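Fengate Pantry Boxes Come to Carkness This July

I'm Colin Cheetham, and I run the little pantry box service at Fengate. I've been packing tea-time boxes for neighbors for 2 years, and I'm so happy to tell you that we're opening a second packing table in Carkness this July!

The idea is simple. Every box gets something sweet, something fresh and something for the kitchen shelf. The sweet part is chocolate chip biscuits (cookies, if you grew up where I did), and the fresh part is often a lemon for your tea.
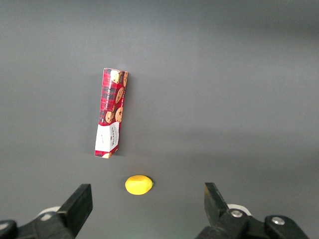

Can I swap the cookies for something else?
Tell us when you order and we'll put in oatcakes or plain crackers at the same price.

We sent out 700 boxes from Fengate last year, and the notes that came back were mostly about the cookies - people do have opinions on cookies. A few of you asked for plain shortbread, so we're trying that in the fall. I also heard from a lady who bakes with the lemon and wants two of them every time, and we're happy to do that as well.

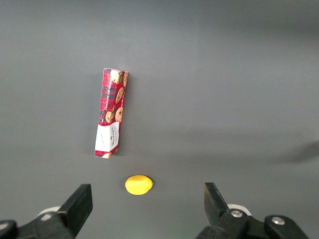 Chocolate chip biscuits in a red tartan box.

Setting out comes before packing. I like everything on the table where I can see it, cookies and lemon included, and then it goes into the carton with the heavy things at the bottom. It's slower my way, and Pearce, who packs with me, will tell you so.
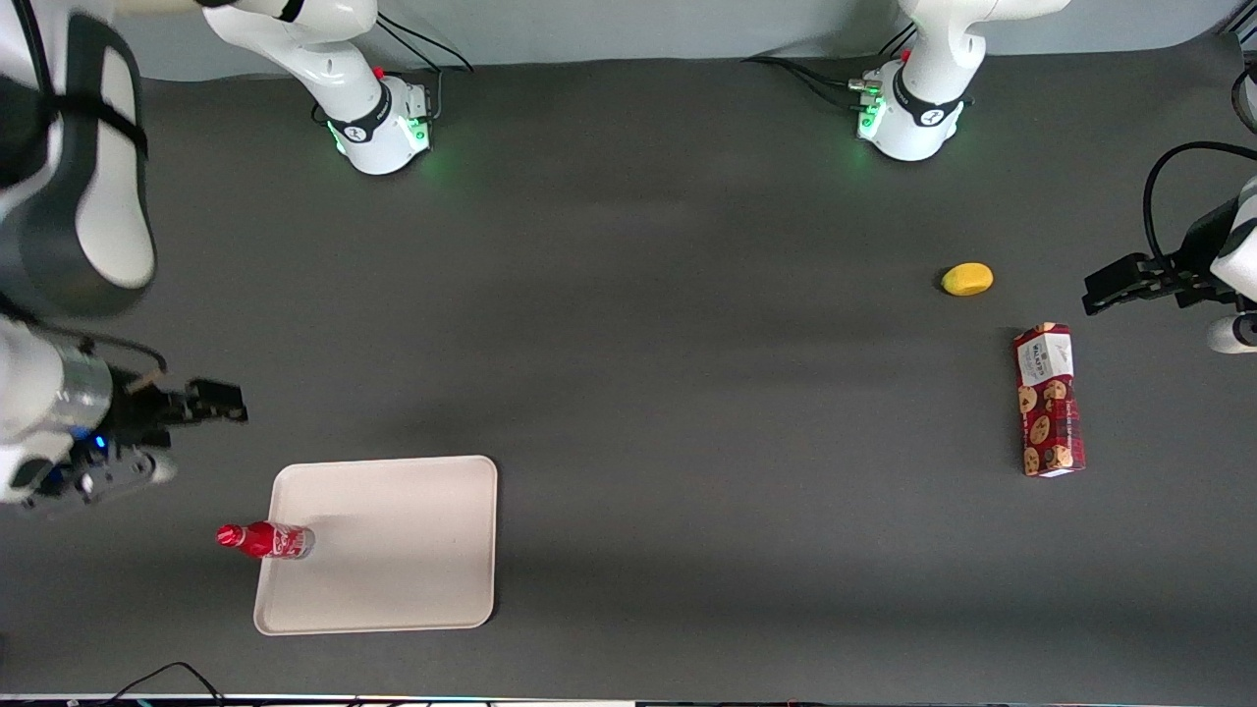
How to Order

Orders for Carkness open at 3 p.m. on the first day of July, by phone or at the Fengate counter. Pickup is free, and delivery is by bike if you're close by. Come say hello!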